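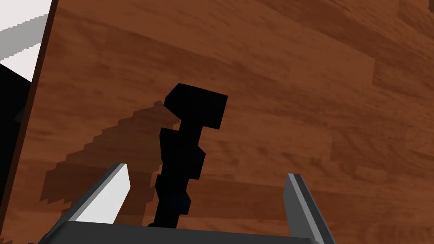

3 min read

Speaker notes: writing a walkthrough for the Andska missions

Opening

Say hello, give the title, check the microphone. The talk runs 25 minutes with questions at the end.

I have been writing guide pages for Gramano since June. Andska is the longest game I have covered, and its side missions gave me more trouble than the main story. Today is about one of them, The Salt Gate, and how the page for it got written.

The mission in short

The player arrives at Yule harbor, talks to the gatekeeper and is sent to find seven seals. The game marks the first two on the map. The rest have to be found from hints in the gatekeeper's lines, and those lines can't be replayed.

Pause here. Ask who has missed a line of dialogue and had to reload.

My first draft ran to 1,311 words. Most of that was me describing the road between seals. Readers had the map open already and skipped it.

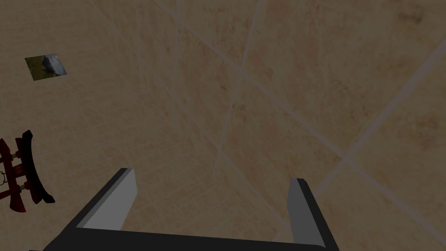
The fourth seal is where most players get stuck. It lies in the bath house under a loose slab, and the slab looks like every other slab in the room. My draft said "search the floor", and the comments filled up with people who had. On a floor of large beige tiles with pale grout lines, a reader needs a starting point, so the page now says to stand where the lines cross and face the door. Complaints about that step stopped after the change.

Read out the old step and the new step. Slowly, they sound alike.

Order of the seals

The game lets you collect them in any order. I still give one order, north to south, and put the exceptions in a note at the end. The Ita bridge closes after the fifth seal - say this twice, people lose progress here.

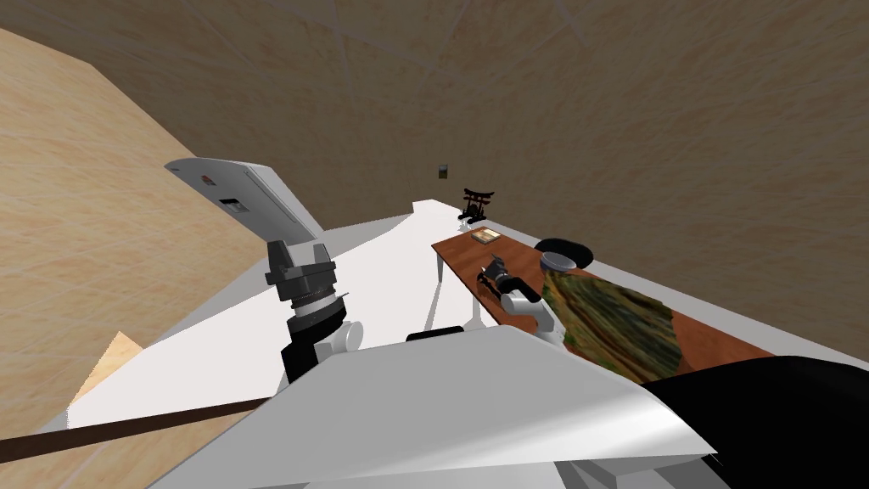 The boss at the gate

Keep this part short. The fight has two phases. In the second, the boss heals if you stand still for too long. I tested it 30 times on normal difficulty and only a few times on hard, so the page says which advice comes from which setting.

Don't go into builds. Someone will ask, point them to the equipment page. 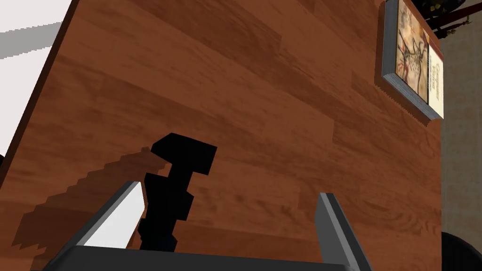
Black object on a wooden tabletop

Questions

Likely ones: spoilers in headings, what to do after a patch, video or text. For patches, I replay the mission and put the version number at the top of the page.

Leave the link to the Gramano guide index on screen until the room clears.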